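Search this blog
Go
This site uses cookies to remember your settings. OK

Collection notes: starting poses, worn pads and what to throw away

December 19, 2020

The table set is closed at 1720 demonstrations. I had planned to stop sooner, but a good part of the first week turned out to be unusable and had to be recorded over. What follows is mostly for my own reference, and for the two or three people who wrote after the last post to ask how the hand-held side of this works in practice.

The task is dull on purpose. Open the fingers, approach a light object on a wood table, close, move it, let go, back off. The policy gets the wrist view and the finger width and nothing else. There is no outside camera and no force signal, so whatever it learns about contact it has to learn from what the pads and the table look like at the time.

I split recording into sessions of 60 demonstrations. Longer than that and my hand gets lazy. I start closing before the approach has finished, and the model copies that faithfully. Each session opens with the fingers apart over bare table, held still for a moment before anything moves.

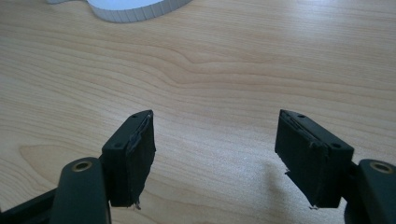 The still start matters more than I expected. In the first batches I pressed record while already moving, and the early training runs showed it: the policy would lurch at the first step, as if it had joined a motion halfway through. Trimming the files helped a little. Recording them again helped a lot. I now reject any file where the finger width changes in the first second, and the check is a short script that runs before I have put the gripper down.

Labels are kept in a flat text file beside each recording. Session number, object, pad condition, kept or dropped. I tried Miltier for this and gave up after two evenings. It wants a project tree and a review stage, and for one person at one table that is more bookkeeping than data. Bretska handles the sync between finger width and video and I have no complaints about it, apart from the export, which still writes its times in a format of its own. The converter I use is called Pasa. It is a few hundred lines, it is ugly, and I will post it when the paths are no longer hard-coded.

Pad wear deserves its own column in the labels. The contact surfaces fray at the edges, and bits of material stick out into the view. My first instinct was to replace the pads at every sign of wear so that all of the examples looked the same. I no longer do that. A policy trained only on fresh pads did noticeably worse once the pads had a few days of use on them, and I would sooner have the wear in the training set than keep chasing it on the table. I do replace a pad when it slips on an object it used to hold.

The same goes for the table. Wood grain is a strong pattern and a small network will happily latch onto it. If every recording begins over the same streak, the streak becomes part of the task. I turn the gripper and shift the starting point between recordings, and I leave things standing at the far side of the table at different distances.
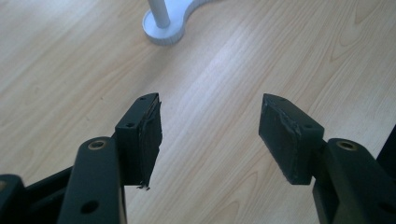 How many starting positions are enough?

For this task, 19 was the point where adding more stopped changing the result. I would expect a cluttered table to need more, but I haven't measured it.

On rejects: I drop a file for a moving start, for a hand in view, for lost sync, or for a grasp that needed a second try. The last one is open to argument. Second tries are useful if you want the policy to recover from a miss, and I have kept 81 of them in a separate folder for a later run. Mixed into the main set they taught it to hesitate — it would close, open and close again on an object it already had.

Next is the Říha set, same gripper and same format with heavier objects. I'll write that up when there is something to report.

Comments (3)

gridfault
Did you try masking out the fingers before training? We did and it made contact timing worse.

tlower
Please do post the converter, hard-coded paths and all. The Bretska export has cost me a weekend.

author
@gridfault Tried it briefly, same result. The model seems to use the pad edges to judge the gap, so I left them in.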